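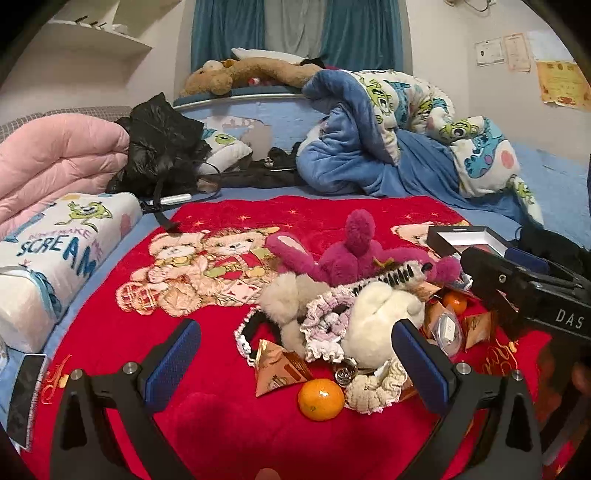

What Ends Up on the Bed

Small soft things have a way of collecting where there is a flat place to put them. In most homes with children, and in plenty without, that place is the bed. Hair ties come off there at night. Plush toys live there anyway. A snack gets carried in from the kitchen and put down on the blanket next to whatever was already lying there.

On one red plush blanket, printed with teddy bears and small gold stars, the collection includes a magenta plush toy with long ears, two scrunchies, a black hair band trimmed with white lace, and an orange. There is a snack packet in the shape of a pyramid. None of it takes up much room. All of it has to go somewhere before anyone can lie down.

Jean Semple has been sorting other people's bedrooms for 16 years. She works out of Gerholm, mostly in apartments and small row houses, and she charges by the visit. Her clients tend to call her about closets. She usually starts with the bed.

"The closet is where things stopped," she said. "The bed is where they are still moving. If you want to know what a person uses, look at what is on the blanket."

She carries very little with her. There is a roll of masking tape, a marker, a lint brush and a stack of shallow cardboard trays that used to hold canned peaches. The trays do most of the work. She sets three of them on the floor and moves everything off the bed by kind, without asking about any of it. Hair things go in one tray. Toys go in the second. Food and wrappers go in the third, and that one leaves the room first.

Food on a bed does not bother her much. Whole fruit is fine for an evening. An orange has its own wrapper and leaves nothing behind until somebody peels it. Sealed packets are the same. What she looks for is the opened packet pushed under a pillow, and the peel that has dried into the fold of a comforter. On plush fabric, crumbs work down into the pile and stay there through a quick shake. They come out with a stiff brush, worked in one direction, before the blanket goes anywhere near water.

Hair accessories are the largest category in most of the bedrooms she visits. She once counted every hair tie, clip and band in a house in Trornitau where three sisters shared two rooms. The number was 109. The girls' mother had bought a new pack that same week in the belief that they had run out.

Semple sorts hair things by how they are stored and ignores what they look like. Scrunchies go on a rod. A paper towel holder works, and so does a length of dowel across two hooks. Ruffled and knitted ones should not be packed tightly, as the ruffles take a crease and keep it. Stiff bands go on a jar or a section of mailing tube, so that the curve is supported. Furry or padded bands, the kind worn to hold hair back while washing the face, need air. They are usually put away damp, and a closed drawer is the wrong place for them. She hangs them on the back of the bathroom door.

Lace trim is its own problem. It catches on clips, on zippers and on the loops of hook tape. One lace-trimmed band in a basket of snap clips will be in poor shape within a month or so. She gives lace a small cloth bag or a shelf to itself.

Toys

The second tray is slower. Plush toys are seldom thrown away and rarely chosen on purpose, and most families have no clear idea how many they own. Semple does not push anyone to cut the number. She asks which ones sleep on the bed and which ones only stay there. The sleepers remain. The others get a shelf where they can be seen from the pillow.

Nazareno Sanna takes the same view from a different trade. He runs Mowat, a laundry and mending shop that takes in bedding and soft toys by mail as well as over the counter. Last year the shop handled 2,174 pieces, and blankets made up the greater part. The toys took more time.

"A blanket is a rectangle," Sanna said. "A rabbit has ears."

Long ears are the first part to go. Children carry a toy by the ear, so the seam at the top of the head takes the whole weight. Where an ear has a lining in a second fabric, the two cloths often shrink at different rates, and after a few hot washes the ear begins to curl. Sanna washes such toys cold, in a zippered bag with a towel for company, and dries them flat with the ears laid open. He will not put plush in a hot dryer. The fiber tips soften with heat and mat together, and no amount of brushing brings back the original surface.

The same is true of plush blankets. Thick printed ones, with a picture over most of the surface, are among the most common things he sees between fall and spring. They are warm and they wear well. People bring them in because they are heavy when wet and do not fit in a home machine, or fit only when forced. A blanket that cannot turn over in the drum comes out with soap in the middle.

His advice for washing at home is short. Shake the blanket outdoors. Brush both sides. Use cold water, half the usual detergent and no fabric softener, which coats the pile and makes it lie flat. Run a second rinse. Hang it over two lines instead of one, so that the weight is shared and the print does not stretch along a single fold. Bright red should be washed alone the first few times. Cream and pale pink things, and that covers a good many scrunchies, should never go in with it.

The print itself gives little trouble. Color on these blankets sits in the fiber tips, and it fades first where hands and feet rub. Sanna can often tell which end went at the top of the bed. Customers sometimes ask him to trim the pile where a picture has gone pale. He tells them to turn the blanket around and let the other end wear for a while.

A place for the pile

Both of them have given up on the idea that things will stop landing on the bed. Semple now recommends that every child's room have a landing tray within reach of the pillow. It should be low, open and about as large as a dinner plate. A deep basket is worse than none, she said, as the small things sink and the large things sit on top. She has tried a felt tray from a maker called Grerell and liked it, though she went back to her peach trays when the felt began to hold lint.

The tray is emptied once a day, at bedtime or in the morning. With a child of six or seven it takes a couple of minutes. Fruit goes back to the kitchen. Hair ties go on the rod. Toys go to the pillow or the shelf, and small hard things go in a lidded tin.

Semple asks clients to keep this up until her second visit, when she looks at the bed again before anything else. Almost 50 households were on her books last May. In most of them the closet had slipped a little and the tray was still in use. One family had moved theirs to the foot of the bed, where the cat had taken it over, and she brought them another.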